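WHY DO ECHOES HAPPEN?

Kids' Science Corner, Zekdale Library
Posted 16 Feb 2023 by Lleucu Morgan

Quick one this week, kids! Lots of you asked about echoes after the bushwalk. So, echoes.

Sound is a wobble. Clap your hands and the air next to them gets a shove. That air shoves the air next to it, and on it goes. Like a line of people passing a bump along. When the wobble reaches your ear, you hear the clap.

Now. What if the wobble hits a big cliff? Some of it bounces back, same as a tennis ball off a brick wall. You hear your clap again. Echo!

Best places to try: a gully, an empty hall, under a bridge (take a grown up). Stand well back, 20 metres or more. Too close and the bounce comes back so fast your brain mushes the two sounds togther.

Soft stuff is bad for echoes. Curtains, carpet, your doona. They soak up the wobble. Hard smooth stuff is good. Rock, tiles, concrete.

Shape matters too. A curved wall or a bowl shape can bounce sound in toward one spot, so it's louder there. Some old round buildings have a whispering wall - you whisper on one side and your mate hears it way over on the other. Very good for secrets. Or very bad.

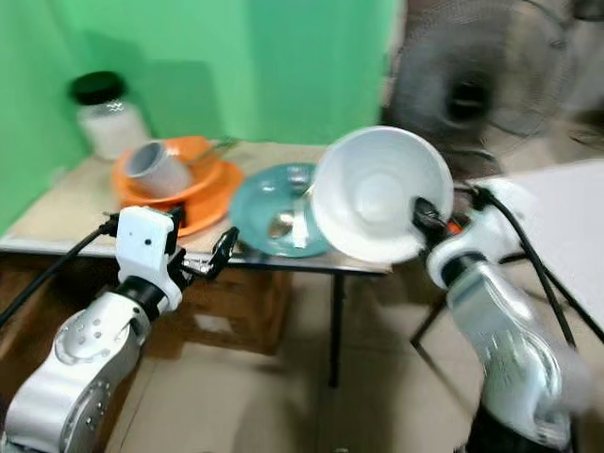 Can you hear an echo in space?
Space is silent, becuase there's hardly any air out there to carry the wobble.

Bats use echoes to find bugs in the dark. Dolphins do it under water. More on bats next time, they need a whole page.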